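Filed under: Facilities and Housekeeping | Galleries | Window Care

The Upper Landing Windows, Hauksdóttir Building

The Hauksdóttir Building was opened to staff and visitors of the Bodmont Institute on three floors, and its glazing accounts for a large share of the housekeeping work carried out there each year. The building schedule lists 341 panes. Those on the upper landing receive particular attention, as the corridor is in regular use from early morning and fingerprints on the glass show clearly in low sun.

Care of the interior glass and the ledges passed to the Institute's own housekeeping office in September. Departments are asked to keep the ledges free of papers, cups, and potted plants so that the work can proceed on the posted days. Exterior glass remains under the contract with Grestenura and is not covered on this page.

1. The corridor end

The large window looks out over shrubs and trees toward a long, low building with a pale facade. A white sill runs beneath the glass, and the water cooler stands farther along, against the corridor wall.
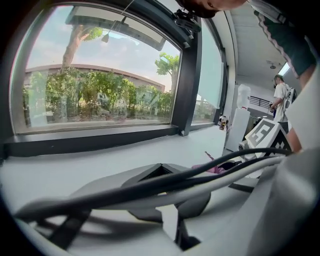

Zainab Okoro has asked that the sill be wiped before the glass on every visit, as dust from the sill otherwise ends up on a pane that has just been finished. Her request has been adopted for all upper floors and will appear in the next printing of the housekeeping notes.

Staff using the corridor during cleaning are asked to keep to the railing side. Bottles and mugs filled at the cooler should not be set down on the sill.

2. Cloths for interior glass

Microfiber is the standard material for interior glass and painted ledges. The towel below the window is a bright violet one, tucked into an oval recess with a dark rim, with one corner twisted upward and part of it hanging over the front.

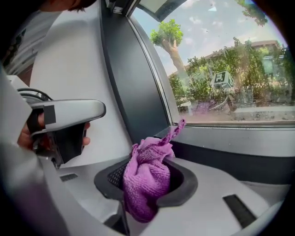
May the same cloth be used on the glass and on the ledge?
Separate cloths are required. The cloth used on a ledge picks up grit, and grit can mark the glass. Used cloths go into the laundry bag at the end of the round and are not returned to the supply closet unwashed.

The Institute purchased 400 cloths at the start of the current arrangement. They are washed without fabric softener, which leaves a film on glass, and are dried on low heat. Any cloth with a worn edge should be set aside for use on floors.

3. The hanging loop

A purple cloth gathered upright, its ribbed weave easy to make out. The loop extends from the upper part and ends in a small rounded eye.
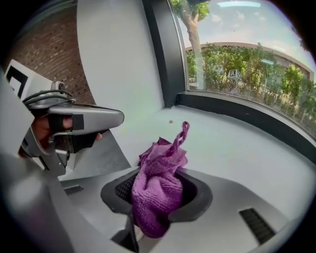

Could the loops be left on when the cloths are cut down for floor use? We hang ours on the closet hooks on the second floor, and the ones without loops end up in a heap on the shelf. Two more hooks would also be welcome.

The housekeeping office has agreed to leave the loops in place. Requests for additional hooks should be sent through the Luron work order system, with the floor and closet number given in the first line.

Mesh coverings near the windows should be dusted dry. Spray is to be applied to the cloth and never directly to a ledge or covering.

Page last revised December 26, 2020.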